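**Nallow finishes refit of its second-floor workroom**

Nallow has completed the refit of the shared workroom on the second floor of its building, and the room went back on the booking sheet on Sunday. The work covered lighting, storage, seating and power. The ceiling itself was kept.

The project was run by Sinan Güler, who manages the building, with the layout drawn by Hervé Ferrand of Verelico. Electrical work was carried out by Yazıcı. Furniture and shelving were supplied through Fandex, which also took away the old fittings.

The room measures 1,197 square feet, including the strip behind the glass partition. Before the refit it was lit by a single row of ceiling fixtures on one switch, and desks far from that row were too dark for close work in the afternoon. Users had been bringing in their own lamps, and those lamps were running off extension cords taped to the floor. An inspection in January listed the cords as the first item to be fixed.

Ferrand's plan splits the lighting into separately switched groups. Linear fixtures serve the work area, and round recessed downlights cover one side of the room. Each group has its own dimmer. At desk height, the average reading after installation was 497 lux with all groups on, measured after dark with the blinds closed. The target in the plan was 450.

"The old number was bad, but the spread was worse," Güler said. "You could move a chair six feet and lose half your light."

The corrugated ceiling was cleaned and given two coats of white paint, and the beams were left exposed. A dropped ceiling was priced early on and rejected. It would have cost about nine inches of height and hidden the conduit, which Yazıcı wanted to keep within reach for later changes. The ceiling fan stays in its old position at the center of the room. It was rebalanced and moved to a wall control with three speeds.

Storage took up more of the planning time than lighting did. Equipment cases had been kept on the floor under the tables, where they blocked the legs of anyone sitting down and had to be dragged out for cleaning. They now go on a tall white metal shelving unit, bolted to the wall at two heights. Shelf spacing was set by the largest case in regular use, plus an inch and a half of clearance. Heavier cases belong on the lower shelves, and a load limit for each shelf is given in the room manual.
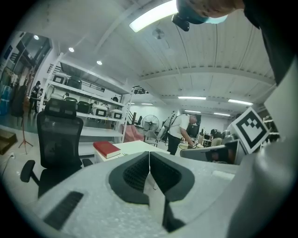
Seating has been standardized on a mesh chair with a tall back, a headrest and armrests. The chairs it replaces were of four different makes, and parts for two of them were no longer sold. Ferrand asked for mesh mainly for the summer months, when the room runs warm by midday. The armrests had to fit under the tables at their lowest setting, a requirement that ruled out two of the models tested.

Tables are white and have plain tops. Güler said a darker finish was considered — it hides marks better — but the light readings dropped in a trial with two sample tops, and the idea was not taken further. The tops can be wiped with ordinary cleaner. Solvents should be kept off them.

Power outlets were added along the walls so that no table needs a cord longer than its own standard lead. Yazıcı ran 1,729 feet of new cable in total, including the feeds for the lighting groups and a spare circuit that is capped for now. Each outlet plate will carry a circuit number matching the chart inside the panel door. Numbering is not finished on the partition side and should be done in the next two weeks.

The glass partition was the one item that changed during the work. The first drawing had it frosted up to shoulder height. Tenants on the other side objected that this would cut the daylight reaching their desks, and the panels were ordered clear. A new door seal was fitted at the same time. Ferrand said the seal makes a noticeable difference to sound at normal speaking volume and very little to anything louder.

The work closed the room for 42 working days, six more than planned. Most of the overrun came from the shelving, which was delivered with the wrong wall brackets and had to wait for a second shipment. The painters also had to return after the fan was rewired, to cover a patch around its mount.

Nallow did not give a final cost. Güler said the lighting came in under its budget line and the electrical work went over, and that the two nearly cancel out.

Booking rules are unchanged. Groups can reserve the room in half-day blocks, with setup and clearing included in the block. Cases left on the tables after the end of a booking will be moved to the shelves. Tripods and other stands may remain standing between back-to-back bookings by the same group, provided the path to the door stays clear.

Two items remain open. The blinds on the street side are the old ones and do not close fully at the bottom — replacements are on order. The dimmer for the downlights produces a faint hum at its lowest setting, and Yazıcı will swap it under warranty. Until then, users are asked to keep that group either off or above the first mark.

A second set of light readings will be taken in three months, once the lamps have been run in. Ferrand will use the same measuring points, which are marked on the floor plan kept by the door.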